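Please Stop Improving the Library Card

Trekcombe council has a new app for its library. I know because it has sent me 13 notifications, 4 of them to thank me for turning notifications on.

The old system was a plastic card and a woman at the desk who disapproved of my taste in thrillers. The new one is called Branano, and it wants a password, a second password and my favourite genre before it will let me renew a cookbook. According to the council newsletter, 1135 residents have signed up. I'd like to know how many of us were trying to find the opening hours.
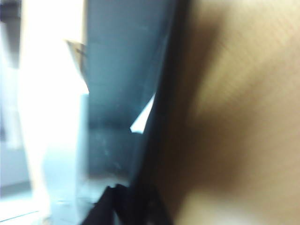 Khoury wrote in to tell me I was being a snob about it, that the app lets her renew from bed at midnight, and that the desk was never open after five anyway. Fair enough. I've had my share of overdue fines.

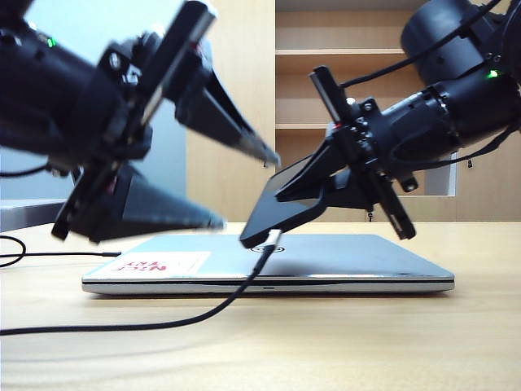 My quarrel is with the word "seamless". Every organisation that promises it has simply moved the seam to my place. I do the scanning now, and the data entry, and in June I did the troubleshooting. A closed silver laptop lying flat on a wooden tabletop is about as seamless as computing gets, and I recommend leaving it that way until after lunch. Then walk down and ask at the desk, if they've still got one.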